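Software notes: finger width now comes from the video

10/07/2026

Dremgate 2 went out to all three teams this morning. The main change is in how it works out how far apart the gripper fingers are. The old version read the encoder in the handle and matched it to the video by timestamp. When the clocks drifted, the width came in late, and the policy learned to close after the object had already moved.

The new version finds both fingertips in every video frame and measures the gap from there. The Savov group wrote the detector. It was trained on 300 hand-labeled clips, most of them shot over plain tabletops, and it runs as a step in the normal import. 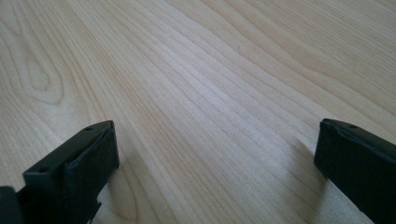
Dark fingers on a pale surface are the easy case. Shadows gave more trouble, and early builds sometimes took the edge of a shadow for the inner face of a finger. A check against the known shape of the finger now throws those readings out. If 10 frames in a row fail the check, the clip is flagged and left out of the training set until someone looks at it.

Import is slower than before. A clip that runs 90 seconds takes close to its own length on the Fernent machine, so please queue long batches overnight. Old recordings do not need to be converted. Run the import again with the "width" option set to "video" and the files will be rewritten in place.

Dark tabletops are still weak and are next on the list for October.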